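Last updated September 19, 2024

I run a tiny furniture refinishing business out of a rented unit, and I get the same emails over and over (I love them, please keep sending them!). So I've put my answers in one place. It's mostly about weathered gray finishes, the thing I do most and the thing people have the most trouble with at home.

## The gray finish

**Is it paint or stain?**

Stain, nearly always. I wipe on a thin gray stain, let it sit a few minutes, wipe it back, and then go over it with a second, lighter color on a nearly dry brush. Paint hides the grain and I like seeing the grain. If your piece is already painted and you want to keep it painted, I can do a dry-brushed look on top, but it's going to look like paint up close.

**Why did mine turn out purple?**

Oh, I get this one so much. Gray stain is a mix of colors, and on some woods the blue and red in it show up more than you'd like. Red oak and cherry are the worst for it. My Marchetti table was meant to be a plain driftwood gray and it dried with a clear lilac cast that I spent a whole weekend fighting. What fixed it was a very thin wash of a yellowish tan over the top. Try that on the underside first!

Some people want a bit of lavender in there, by the way, and I've come around to it. Next to a warm brown floor it can look really pretty.
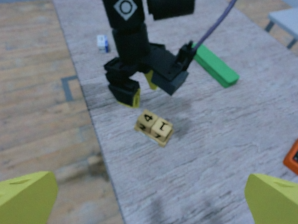 *Pale streaky gray with a hint of lavender, against light brown planks.*

**Will a gray table look cold in my house?**

Depends what's under it and around it. Gray on gray floors, with gray walls, feels like a dentist's office to me. Gray on tan or orangey wood floors is my favorite, and lots of us have those floors already, so you may be luckier than you think. Lay a sample board on your floor and leave it there for a couple of days. Look at it in the morning and then again at night with your lamps on, as bulbs change gray more than any other color I work with.

**Do you send samples?**

Yep! I send three little boards for $25, and I take that off the bill if you book. They come on pine, so if your piece is oak or maple the color will shift some. If you can spare a loose shelf or a drawer bottom, bring it by and I'll test right on that.

## Prices and timing

**What does a table cost?**

A kitchen table with a flat top and simple legs starts at $246 for the top only. Legs are extra, and turned legs are a lot extra (so much hand sanding, my poor thumbs). I can't quote from a message that says "medium table," so please measure it. Anything up to 51 inches long fits on my small bench and I can usually get to it sooner.

**How long will you have it?**

About two weeks once I start. Most of that is drying time. I've tried to hurry the top coat and I ended up with a fingerprint baked into somebody's desk, so I don't do that anymore.

**What was the biggest job you've done?**

The dining room at Foris, last May. Every tabletop in the place, plus the host stand, and the bill came to $3643 with pickup and delivery. I was so tired and so happy. I'd do it again, though I'd ask for more than one key.

## Looking after it

**What do I clean it with?**

A soft damp cloth and a drop of dish soap, then dry it off. Skip anything with ammonia or bleach in it. Please skip the spray polishes too, because the silicone gets into everything and makes the next refinish miserable for whoever does it.

**Can I put hot dishes on it?**

Use a trivet. The top coat is tough, but a pan right off the stove can leave a white ring. If you do get a ring, wait a day before you panic. I've had them fade on their own.

**It got scratched. Now what?**

Light scratches barely show in a streaky finish, which is half the reason I like it so much. For deeper ones I send every customer home with a little jar of their stain. Dab it on with a cotton swab, wipe, and stop there.

## Odds and ends

**Do you work on laminate?**

I don't, sorry! Stain needs bare wood to soak into. The folks at Movasik do painted laminate and their stuff holds up well.

**Where are you?**

Unit at the back of the Lostik building, green door, park anywhere along the fence. Message me before you come over, as I wear ear protection and won't hear you knock.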